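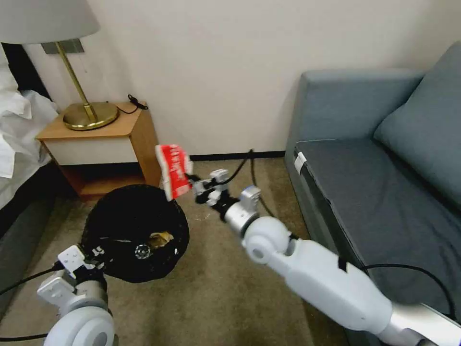

Un robot qui range la chambre

Octobre | Par Sveva Leone
Accueil Sciences Animaux Jeux Contact

À la journée portes ouvertes de l'atelier Sellon, les enfants ont rencontré Drokotar. C'est un robot qui a 2 bras blancs. Au bout de chaque bras se trouve une pince.

Son travail du jour : mettre les déchets à la poubelle. Pour toi, c'est très facile. Pour un robot, un sachet froissé est un objet difficile, car il change de forme quand on le serre. Drokotar le tient entre ses deux doigts, au-dessus de la poubelle noire. Ensuite il doit ouvrir la pince au bon moment.

Comment apprend-il ? Pranab Samarakoon, ingénieur, nous a expliqué que le robot a étudié 3000 essais. Chaque bras possède 6 articulations, comme ton épaule, ton coude ou ton poignet.

À la maison, essaie de ramasser un papier avec deux doigts seulement, les yeux fermés. Tu vas comprendre le problème !

18 partages | 2 commentaires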